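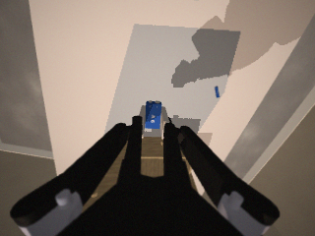

Can I trust the success labels in this release?

Only for part of it. Episodes recorded before the gripper fault was found carry labels that came straight from the simulator's own check, and that check was wrong. Read the rest of this file before you train on anything.

Trivonside Grasp Set, release 2
README, last edited 21 July 2026

What this is

Simulated pick attempts with a two-finger gripper over a light gray tabletop. The view is from behind the gripper, looking down past the fingertips. Everything is rendered. There are no real-robot episodes, whatever the old project page suggested.

What went wrong

The success check, written for the Janus task suite, marks a grasp as good when both fingertips report contact and the gap between them stops closing. Nothing in it asks whether the object left its support. A fingertip pressed against the holder also reports contact. So an episode in which the gripper squeezed the holder and never moved the block could be filed as a success, and plenty were.

We found this in October, when a policy trained on release 1 scored very well in simulation and picked up close to nothing on the bench at Misik. The first explanation offered was friction settings. The second was lighting. Both were looked into at length and neither held up. Replaying the "successful" episodes at slow speed should have been the first step.

What was changed

The check now also requires the object to rise 20 mm and stay up for 2 seconds. Episodes were rescored from the stored states, so the images are the same as before. The old label is kept in label_v1 and the new one in label_v2. Where they disagree, use the new one, but look at a few yourself.

What was not changed

– Collision shapes. The fingertip shape is still simpler than the rendered one, and contacts near the tip can't be taken at face value.
– Shadows. Some have hard, stair-stepped edges. A model may well learn them.
– Force readings. The Dimitrov contact solver gives spikes when a finger is wedged against a fixed part. We left them in, unfiltered.

Safety

Do not run a policy trained on this set on hardware without a force limit set in the controller. A policy that was rewarded for squeezing a fixed holder will go on squeezing one. The simulator has no fingers to break and no motor to burn out, and its calm logs say very little about what a real arm would do.

Known gaps

The new check has been compared against hand labels on 2 task variants only. The others are untested, and "rescored" in the file names means just that – rescored, not verified. If you find an episode with a bad label, send the episode number and both label values. Reports without the number can't be traced.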